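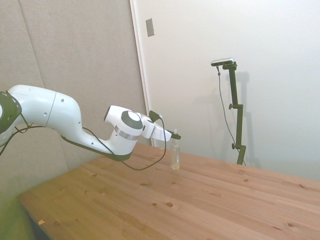

Idalina Aguiar wrote to us that she has bought the same gray blazer three times in her life, and each time the shoulders were wrong. She wanted to know if a better one exists, or if she should stop trying. Her letter was the start of this page. We have collected the questions which come most often about buying, fitting and keeping a tailored jacket, and we try to answer them in simple words.

How should the shoulder fit?

The seam must end where your own shoulder ends. Stand beside a wall and lean toward it slowly. If the pad touches the wall before your arm does, the jacket is too wide. If you feel pulling across the upper back when you reach forward, it is too narrow. Please check this before you look at anything else. A tailor can change the waist, the sleeve and the hem for a reasonable price, but the shoulder is difficult work and for a cheap jacket it makes no sense.

My jacket fits when it is open but not when it is closed. Is it a problem?

It depends on how you will wear it. Many people never close the button, and then it is fine. If you see an X shape in the cloth when you close it, you need one size more, or you can ask to move the button. Moving the button gives you very little room, so do not expect a miracle.

Which lining is better for warm weather?

Look for a half lining. The sleeves and the upper back are lined, so the jacket slides on easily, and the lower part stays open for air. Viscose is more comfortable than polyester in my experience. The Marinho jacket is half lined in viscose and the Rovalholm is fully lined, so for summer I would take the Marinho. In winter I wear the Rovalholm and I am very content with it, even if the inside pocket is too small for a phone.

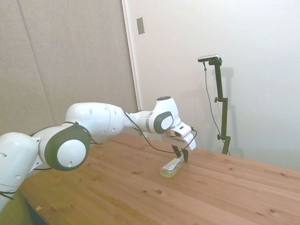
The outside cloth matters also. A linen and wool mix keeps its shape more than pure linen, which becomes wrinkled after one bus ride. Some customers like the wrinkles. I do not, but this is a question of taste.

How much must I spend?

We can not give one answer for everybody. A Skollow jacket costs 400 dollars and I consider this the upper limit for something you wear to the office and not to a wedding. Second-hand shops are a good place to look, mainly in January, when people clean their closets. Always keep some money for the tailor. Without alteration, even an expensive jacket can look borrowed.

What is the difference between fused and canvassed?

Inside the front of the jacket there is a layer which gives it form. In a fused jacket this layer is glued to the cloth. In a canvassed jacket it is sewn. Pinch the cloth below the last button and pull the two sides apart softly. If you feel a third layer moving between them, it is canvassed. Fused jackets are lighter for the wallet and today many of them are well made, but the glue can make bubbles after many visits to the dry cleaner.

How often should I clean it?

Less than you think. Two times in a season is enough for most people. After wearing, put the jacket on a wide hanger, empty the pockets and brush it from the collar down. Celeste Seixas, who answers the letters about repairs, leaves hers for a full day before she wears it again. Steam removes light wrinkles and most smells. Do not hang it in the bathroom for the whole night, the collar becomes soft.
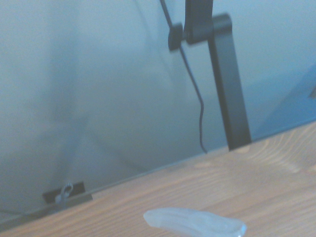
For storage between seasons, use a cotton bag. The plastic cover from the cleaner should go away on the same day, for the cloth needs air. Clean the jacket before you store it, even if it looks clean, as moths like food stains and sweat more than the wool.

Can I wear the jacket without the matching pants?

Yes, if the cloth has some texture. Smooth, shiny wool looks like half of a suit. Flannel, hopsack and corduroy are easier with jeans. Patch pockets help too.

Do you alter jackets bought in another shop?

Yes. Bring it to the Mivcombe shop before 7 in the evening, together with the shoes and the shirt you will wear with it. We do sleeves, waist, hem and buttons. We do not change shoulders, and leather we do not accept. A sleeve with working buttonholes must be shortened from the top, so the price is higher and we need to see it first.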